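Careers > Technical Staff > Lab and Bench Support

Cell Technician, Two-Arm Tabletop Station (part time)
Praverar, Asitz site

14 shares | 2 comments

Praverar is hiring a part-time technician to look after one robot cell at our Asitz site. The job covers setup, routine care and small repairs on a single station, which goes by the name Omico on the schedule and the work orders. You will report to the site lead and share a bench with the Yin test group next door.

The position is 19 hours a week, split over mornings. Work starts at 7:30 a.m. so that the cell is ready when the operators come in. There is one late shift a month, when the software is updated and the arms have to be homed and checked again afterward.

What the cell is

Omico is a walled tabletop station with two small arms mounted at the front, one on each side. Each arm carries a gripper and a sensor module above it, with a cable running back along the links to the electronics at the base. The operators run handling tasks on a flat board and small parts. The cell was built in-house, so there is no service contract and no factory manual. We have our own binder of 188 pages, and keeping it current is part of the job.

What you will do

Before each session you will power up the cell, home both arms and run the joint check. You will look over the gripper fingers for wear and swap them when the tips no longer meet. You will wipe the tabletop, set out the board and parts for the first task, and enter the start time in the log.

Cable care takes up more of the week than most applicants expect. The cables have to move with the wrist and elbow without pulling on the connector, and they need enough slack at the base for the full reach of the arm. You will walk each arm slowly through its range, watch the loops, and re-dress any cable that rubs or catches. If a connector has worked loose you will reseat it and test the sensor before handing the cell back. Damaged cables get replaced, never taped.

Once a week you will check the mounting bolts at both bases with a torque wrench, tighten the rail fittings, and clear dust from the electronics. Once a month you will repeat the sensor calibration and compare it with the last set of numbers. If they have drifted past the limit in the binder, you stop the cell and tell the site lead.

Repairs at your level include motor swaps at the wrist, gripper replacement, connector work and light soldering. Elbow and base joints are done by two people, and you will be the second pair of hands for those. Bench tests on spare motors are done with the Yin group.

Both arms with the board on the table:

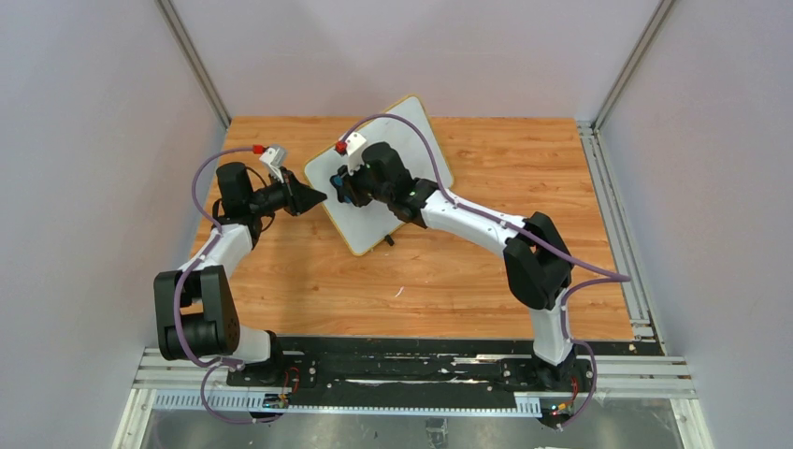
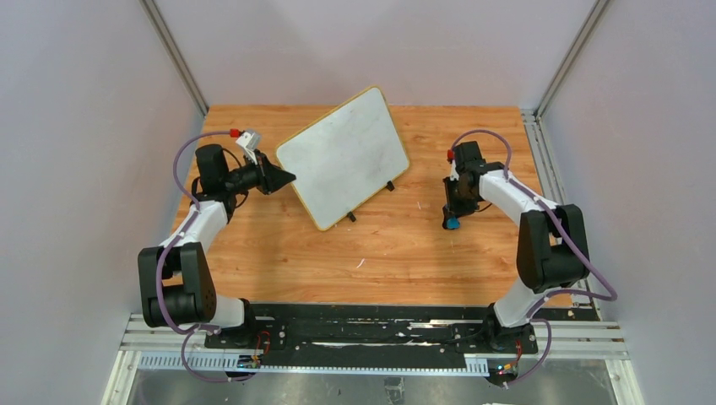
What we ask for

At least a year of hands-on work with small machines of some kind. Printers, packaging equipment, lab instruments, bicycles with electric drives and stage lighting have all been good backgrounds for people here. You should be able to crimp and solder neatly, read a simple wiring diagram, and use a multimeter without help. You need to be comfortable typing commands into a terminal from a written procedure. Programming is useful but we will not test you on it.

You must be able to work standing for up to two hours at a time and lift 30 pounds. Close work under bright light is a daily part of the job.

Pay and terms

Hourly pay, set by experience and discussed at the first call. Paid sick time starts on the first day. Tools and safety glasses are provided. The contract runs for one year and can be renewed. The start is in October.

How to apply

Send a resume and a short note, no longer than a page, describing one machine you kept running and one fault you had trouble finding. Tell us how you found it. Photos of your wiring or bench work are welcome but not required. Please put "Omico technician" in the subject line.

Selected applicants will have a phone call, then a paid half-day at the site. The half-day consists of a cable replacement on a spare arm and a written log entry. We reply to all applications, including the ones we turn down.

Contact Praverar Hiring | Copyright Praverar | Back to top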